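The Small Joys of Refilling the Soap

There is a moment, usually on a weekend morning, when you press the pump at the bathroom sink and get nothing but a sigh of air and a speck of foam. Most people groan. I have come to love it! An empty soap bottle is an invitation to spend a few minutes on the smallest room in the house, and the smallest room in the house pays you back faster than any other.

I started refilling when we moved into our apartment on Guerra Street, which has a bathroom you can cross in 2 steps. There was no cabinet, no closet, and no place to hide a row of backup bottles. So I bought one big jug of hand soap, put it on the floor of the hall closet behind the vacuum cleaner, and kept the same pump bottle going at the sink. That was in September. The bottle is still in service, and I have grown weirdly fond of it.

Start before it runs dry

The best time to refill is when a little soap is still sitting in the bottom. You know exactly what was in there, so you can match it, and the pump hasn't started spitting yet. If you're switching to a different soap, use up the old one first and rinse the bottle well. I once poured a creamy almond soap on top of a clear one and ended up with something like salad dressing, which separated overnight and came out in two different colors for a week.

Take the whole pump out, tube and all, and lay it on a folded washcloth. The tube drips more than you would ever expect, and those drips are slippery on tile. Then run warm water through the pump a few times over the basin. Dried soap collects right at the nozzle, and clearing it is the difference between a neat little squirt in your palm and one that shoots sideways onto your shirt.

In a tight bathroom, the sink itself is the workbench. A pedestal sink gives you hardly any flat surface, but the rim beside the faucet will hold a bottle upright if you keep a hand near it, and anything you spill goes straight down the drain.

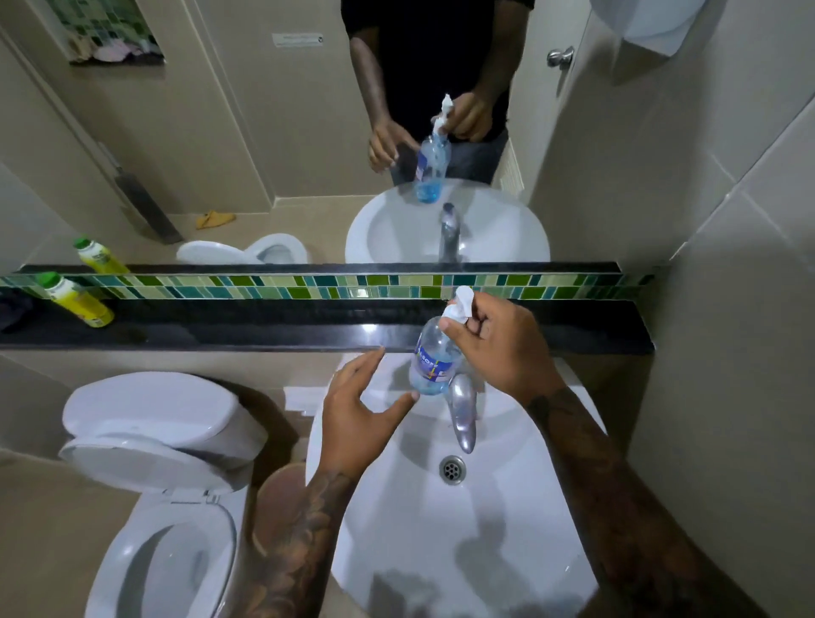
Pour slowly, then wait

A small funnel is worth every cent. Mine is a silicone one from Hidine that folds flat and lives in the drawer with the nail clippers, and I reach for it constantly (it's also great for mouthwash and for decanting lotion before a trip). Without one, pour down the inside wall of the bottle in a thin stream. Thick soap traps air, and if you rush, a big bubble will burp up and take a spoonful of soap with it.

Stop well below the neck. The pump needs room, and pushing it into a full bottle sends soap up over the threads and down the label. My bottle takes 415 milliliters to the shoulder, and I leave it there. Put the pump back, tighten it, wipe the outside with a damp cloth, and give it a few presses to bring the soap up.

While you're in there

Now comes my favorite part. The bottle is in your hand, the cloth is already wet, and there's a ring on the sink where the bottle used to stand. Wipe it! Then do the faucet, buffing it with a dry towel so the chrome shines, and go around the drain with an old toothbrush. If you have a shelf or ledge behind the sink, especially a dark, glossy one that shows every fleck of toothpaste, lift everything off it and run the cloth from end to end.

I set a timer for 20 minutes and I'm nearly always done before it rings. I keep a spray bottle of Luvent on hand for the mirror, and a plain bar of Eta soap by the tub for guests who prefer it, and by then the whole room smells wonderful.

Last thing, check the jug. If it feels light when you put it back behind the vacuum, write soap on the grocery list while your hands are still clean.

January 2019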